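Sorting loose cable bundles into a divider box

Last updated: February

Takes maybe an hour if the pile's bad. You need one carton with cardboard dividers (the kind glasses ship in), small ties, a clear bit of floor next to your table.

1. Fold the flaps out flat. Torn rim is fine, dont bother taping it.
2. One bundle per cell. Loop it loosely, tie it, drop it in.

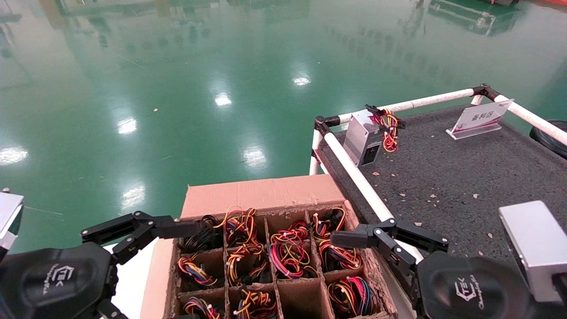

3. Black-only cables get their own cell. Mixed colors, whatever fits.
4. Keep a cell free for strays. You'll want it.
5. Big springy bundles go in last, bent over so the ends stay down. If one keeps popping up, use 3 ties. Michalis Gkikas does two, his come undone.

Keep the box right up against the table so your not walking back and forth.
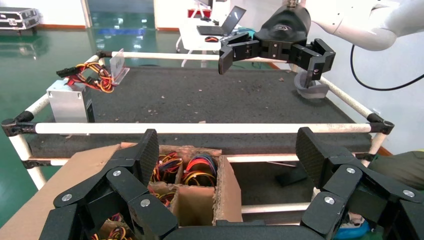

Box beside the table, wires in their compartments.

6. Brush the crumbs off the mat when you're finished. Label the flap, marker is ok.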